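Reading time: 6 min

Food Preparation 1 - Handout for Unit 4
Cooking dried beans, from the bag to the pot
Instructor: Guadalupe Cortés. Kitchen assistant: Teun Jacobs.

Read this before the lab. The soaking has to be done the evening before, so come to class knowing which method your table is using. The table list is on the door of the Prutby kitchen.

1. What we are cooking

Each table gets one kind of bean. Black beans, navy beans, chickpeas and red kidney beans are on the list this term. Lentils and split peas are left out here since they don't need soaking and are covered in Unit 5.

Dried beans keep for a long time, but they get harder as they age. A bag from last month and a bag from three years ago can look the same and cook very differently. If your beans are still hard well past the usual time, old stock is the first thing to suspect. Hard tap water is the second.

2. Sorting and rinsing

Pour the beans onto a sheet pan a handful at a time and look through them. Take out small stones, clumps of dirt, and any beans that are badly shriveled or broken. Then rinse in a colander under cold water until the water runs clear. Do this even if the bag says the beans are cleaned.

3. Soaking

Two methods are used in this course.

Long soak. Cover the beans with cold water by three inches and leave them in the refrigerator overnight. They will swell to at least twice their size, so pick a container with room. A teaspoon of salt per quart of water seasons them through and helps the skins stay whole.

Quick soak. Put the beans in a pot with plenty of water, bring to a boil, boil for two minutes, turn off the heat, cover, and leave for one hour. Beans done this way cook a little less evenly. It is fine for soup.

In both cases drain the beans, rinse them, and start with fresh water.

You can cook most beans without soaking. Add an hour or more to the time and check the water level often.

4. Kidney beans - read this part twice

Raw and undercooked red kidney beans contain a toxin (a lectin) that causes vomiting and cramps. It is destroyed by boiling. It is not reliably destroyed at the lower heat of a slow cooker.

Tables with kidney beans will use the long soak, throw away the soaking water, and boil the beans hard in fresh water for a full 10 minutes before turning down the heat. Start timing when the whole pot is boiling. After that you can simmer as usual. No tasting for doneness before the boil is finished.

White kidney beans (cannellini) have less of the toxin, but treat them the same way.

5. Simmering

Put the drained beans in a heavy pot and cover with water by two inches. Bring to a boil, skim the foam, then turn down until you see only a few bubbles breaking the surface. A rolling boil for the whole time will split the skins and cloud the liquid.

Approximate times after soaking:

Black beans: 60 to 90 minutes
Navy beans: 60 to 90 minutes
Chickpeas: 90 minutes to 2 hours
Red kidney beans: 60 to 90 minutes after the hard boil

Start checking early. Take out five beans from different parts of the pot and bite each one. If one is chalky in the middle, the pot isn't done. Keep the beans under water the whole time, and top up from a kettle so the pot doesn't lose its heat.

6. Salt, acid and baking soda

Salt. Salt in the cooking water does not keep beans from getting soft. Add it at the start or halfway through. If you salted the soak, use less.

Acid. Tomatoes, vinegar, lemon juice and wine do slow softening, sometimes by a lot. Put them in when the beans are tender. Last term one table added canned tomatoes at the start and was still simmering when the next class came in.

Baking soda. A quarter teaspoon in a large pot speeds things up, especially with hard water. More than that gives a soapy taste and mushy skins. Only the chickpea tables will use it, for the hummus comparison with Mansa Gyamfi's group at Beltholm.

Aromatics. Half an onion, a bay leaf, a couple of garlic cloves. Pull them out before serving.

7. Yield

One pound of dried beans is about two cups dry and gives five to six cups cooked. A standard 15-ounce can holds around one and a half cups once drained, so a pound of dried replaces three to four cans. Use this when you fill in the cost sheet.

8. Cooling and storing

Cooked beans are a moist, dense food and they hold heat in the middle of the pot for hours. Don't put a deep pot straight into the refrigerator. Spread the beans with some of their liquid in shallow pans, no more than two inches deep, and leave the pans uncovered until they have cooled down. They need to drop from 135°F to 70°F within two hours, and to 41°F within four hours after that. Check with a probe thermometer and write the time and reading on your sheet.
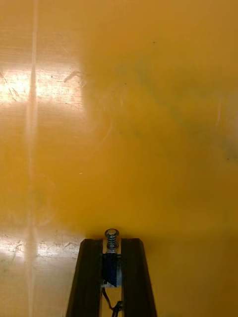
Yellow-orange surface with glare and fine scratches.

Refrigerated beans are good for three to four days. For the freezer, pack them in their liquid in two-cup portions, leave half an inch of space at the top, and label with the kind and the month. They are best within six months. Thaw overnight in the refrigerator.

9. Cleaning up

Starch from the cooking liquid dries hard. Fill the pots with warm water as soon as they are empty. Strain the sinks - beans in the drain caused the backup in March. Wash, rinse and sanitize the work surfaces and let them air dry.

10. To hand in

- Time and temperature sheet, with both cooling readings
- Cost sheet (dried compared with canned, per cup cooked)
- A short paragraph on texture: skins, centers, liquid
- Your table's answer to this: what would you change if the beans had to be ready by noon and nothing had been soaked?

Sheets go in the tray by 4:30 p.m. on the day of the lab. If you miss the lab, see Marama Waaka about joining the other section. Make-up labs are only possible while the bean stock lasts.

Next unit: lentils, split peas and pressure cookers. Bring an apron and closed shoes as usual.

Questions about this handout: Prutby teaching kitchen, room 502
© Prutby Food Preparation Program. May be copied for class use.
Back to top

This site uses cookies to remember your course selection. Accept | Settings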